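Chapter 4
Keeping Heat Where You Want It

Pour hot cocoa into two containers at breakfast, one a thin plastic cup and the other an insulated bottle with its cap screwed on. By lunch the cup is at room temperature and the bottle can still burn your tongue. Same cocoa, same kitchen, same four hours! Everything in this chapter grows out of that difference, and you can test nearly all of it on a tabletop with things you already own.

Start with a question that sounds too easy. When the cocoa in the cup cools down, where does the heat go? Some of it passes straight through the wall of the cup and into the table and the air. We call this conduction. Some of it is carried off by moving air, which warms up against the cup, rises, and lets cooler air slide in behind it. That is convection. And some simply shines away as infrared light, the same kind of warmth you feel on your face from a campfire. That one is radiation. Steam takes a share too, and you will be surprised in Section 4.3 by how big that share is.

An insulated bottle fights all of these at once, and the way it does so is wonderful. Most are really two steel bottles, one inside the other, joined only at the neck. The air between them has been pumped out. With almost nothing in the gap, there is almost nothing to conduct heat and nothing to rise and carry it away. The colored coating on the outside is mostly for looks and grip.

So where does such a bottle leak heat? Mainly at the top. The neck is the one place where the inner and outer walls touch, so heat can creep up the steel and over the rim. Take off the cap and you also open a door for steam. Keep that in mind as you look at the openings of the containers below.
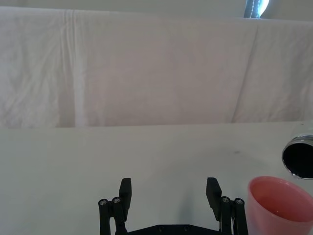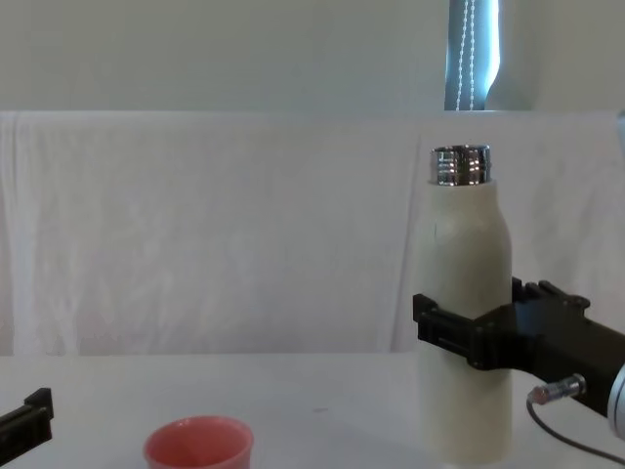
Figure 4.1 Containers on a white tabletop. First picture: a pink plastic cup with a wide open rim. Second picture: a cream-colored insulated bottle with the cap off, showing the threaded metal neck.

Compare the two shapes before you read on. Which has more open surface for its size? If both were filled to the top with hot water, which would you expect to lose more steam in the first few minutes? Write your guess in your notebook and don't change it later. Wrong guesses are some of the most useful things you will bring to class.

Try It First
You will need a plastic cup, an insulated bottle, a kitchen thermometer, and warm tap water at 40 °C. Do not use boiling water for this one. Put the same amount of water in each container and leave both uncovered. Read the temperature every 14 minutes until you have six readings. Then do it all again with the bottle capped between readings and a saucer over the cup. Plot the four sets of results on one graph.

Words to Know
conduction, convection, radiation, evaporation, insulator, vacuum

In Section 4.1 we follow heat through solid walls, beginning with the plastic cup. Save your graph, as you will need it for Problem 3.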